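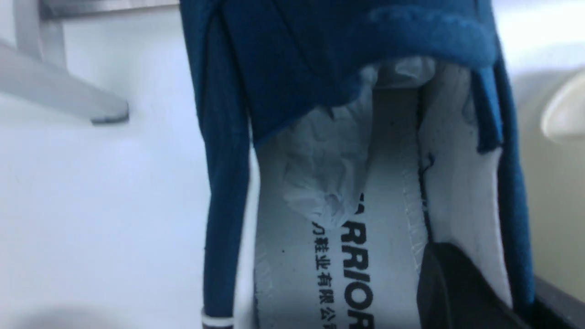 Blue canvas shoe, tissue paper still in the toe.

Bemis Shoe Rack Set - read me first

Welcome, and thank you for stopping by! Bemis is a small collection about putting shoes away - the sort of tidying that happens by most front doors. It holds 1,141 pictures from 46 tidy-ups, gathered by Abena Alhassan and Ekow Akolgo, and last checked on 8th July.

What's in it: canvas shoes, slides, and a metal rack with two tiers. Laces were left as they fell, tangles and all.

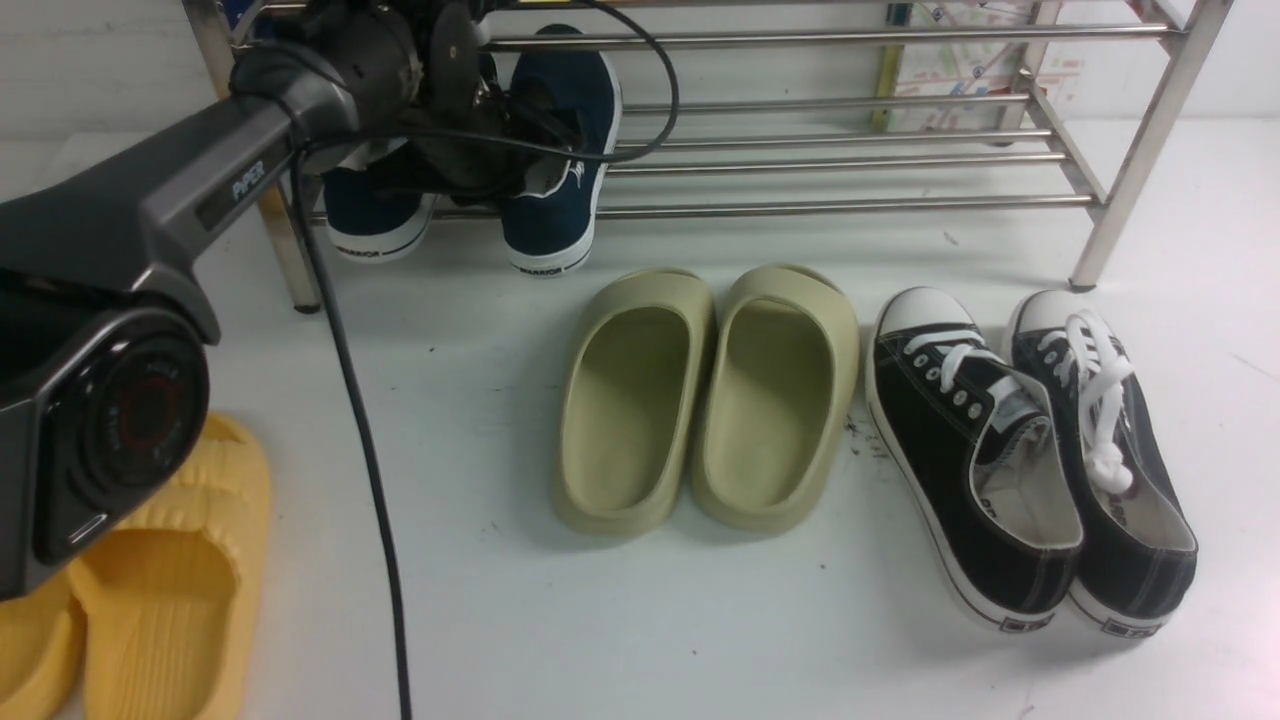

Navy pair on the rack, sage slides and black pair on the floor.

Notes are kept by pair, so "left" and "right" always mean the wearer's left and right - please keep to that if you add your own. A pair counts as away once both shoes are on the rack, on either tier.

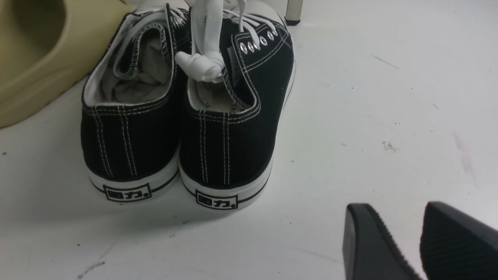 Known gaps: there are no boots, and 2 tidy-ups have no notes at all, for which I'm sorry. Corrections are very welcome - send them to Ekow, who looks after the list.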